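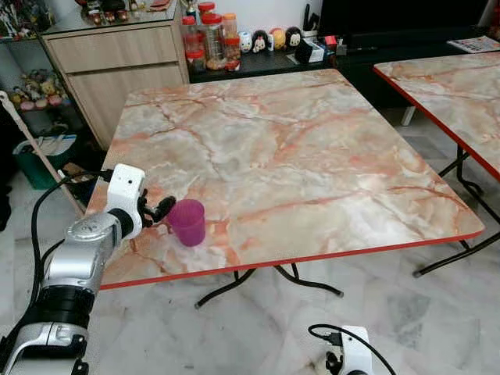
*Fig. 1. Folding table with marble-pattern top and red edge band; magenta cup; a second table with the same top to the right.*

## Handout 4: Surfaces that claim to be something else

Bring this sheet to the seminar in April, along with the Trastbridge reading (pages 48 to 59 only; the rest is padding).

### 1. The marble question

The top in Fig. 1 has a pale ground of cream, white and grey, and over it a branching vein in salmon pink and orange. I am told every year that a pattern like this "fools the eye". I should like to meet the eye. Marble is heavy, and a slab of it would not sit happily on thin tubular legs that fold. Anyone who has ever carried a table up a flight of stairs knows this before they have looked at the veins at all.

So the usual account, in which a printed or painted stone is a cheap lie told to the buyer, strikes me as weak. Trastbridge holds to it for a whole chapter. His evidence is a set of 294 catalogue entries, and he reads the word "marble" in them as a false claim. But a catalogue may say "marble" the way it says "rose" or "ocean". He never asks a single owner what they thought they had bought.

Points to argue over:

- Does a pattern need to be believed in order to work?
- Glossy marble-pattern tops hide crumbs and small scratches better than plain white ones. Is that enough to account for them? (I doubt it. Plenty of busy patterns would do the same.)
- If the vein were blue, would we still say "marble"?

### 2. The edge

Look at the thin red band along the near side. Edges are where imitation usually gives itself up, and the maker of this top has made no attempt to carry the stone over the side. The red picks up the warm end of the veins, at least to my eye, though I would not build an essay on it.

The Skindent pamphlet calls the coloured edge "a frame for the meal". Please do not quote this. There is no source for it, and the same pamphlet says the same thing about tablecloths, trays and, on page 11, a doormat.

A duller reading: an edge band covers the join between the top face and whatever is underneath, and it takes the knocks. Colour comes after that. I prefer the duller reading until someone shows me otherwise. We can't tell from the figure what the core is made of, and essays that state it as fact will lose marks, as they did last year.

### 3. Folding furniture that stays put

The textbook view has the folding table as an occasional thing, brought out for guests and put away after. Farah's survey is the one everybody cites. It covered 191 households and asked how often the table was *folded*, but it did not ask whether it was ever moved out of the room, or whether there was anywhere to put it. Those are the questions I would have started with.

In Fig. 1 there are two tables with matching tops, both standing open on their black legs. One photograph can't tell us whether they live like that. Neither can Farah's numbers, in my view, and she has rather more of them.

Note the company they keep as well: wood-grain drawers with plain fronts, ornaments on top, toy figurines on a glass shelf, a low black cabinet with household things along it. The marble pattern has no partner among the larger pieces I can make out. People who write about "the matching interior" should be made to spend an afternoon in other people's front rooms.

### 4. The cup

Translucent magenta plastic, slightly flared at the rim. I mention it for one reason. The cup pretends to be nothing but plastic, and it gets none of the scolding that the table gets. Onico's essay on "honest materials" would approve of it, and I have never been able to find where Onico explains why honesty is a thing we should want from a cup.

### For the seminar

Write up to 400 words on one patterned surface in your own home. Say what it is patterned after, whether you ever took it for the real thing, and how you know. "It looks cheap" is a complaint about price – leave it out unless you have the receipt.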